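Planning next year's arm budget

I have to hand in our equipment request in December, so most of this month has gone into a spreadsheet. We are a small group and we run one arm. The question is whether to ask for a second one or spend the money on the things that keep the first one busy.

I went in wanting the second arm. Then I wrote down everything that comes with it. It needs its own table, its own controller shelf, another wrist camera, another set of fingers and a spare set of those. The quote from Uria covered the arm and nothing else. Vashisht quoted a package with the camera and mount included, and it was the easier of the two to read, but shipping was on a separate page and the service plan starts in year two.

Celeste Echeverría went over my first draft and asked why there was no line for props. I had been buying them out of petty cash. Mugs, trays, stands and so on don't cost much one at a time, but they get chipped and swapped out, and we want more variety than we have now. I put in $100 a month. She thought that was low and I left it.

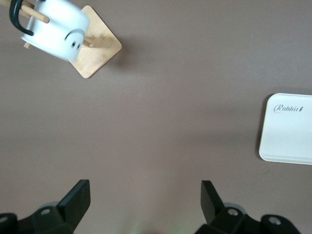
The mug tree and the Rabbit tray, with the fingers open.

Fingers are the other line I had wrong. I had $1000 down for the year, based on the old set. The finger plates are a part we will want in more than one shape, and each shape means brackets and screws too. I changed it to $2000 and took the difference out of the furniture line. The tables we have are fine.

Software is the part I can't settle. Lelwood charges per seat and Pitside charges per arm, so the answer depends on the arm question, and I keep going in circles. For now I have Pitside in for one arm and a note next to it.

I also added 25 percent on top of the camera and cable lines. Last year we ran out of cable money in the spring and waited on a reorder.

So the draft asks for one arm's worth of everything, done properly, and lists the second arm as an option with the full cost beside it. If they approve the option, I still need to find out whether the circuit in our room can take both controllers. I have emailed facilities and am waiting to hear back.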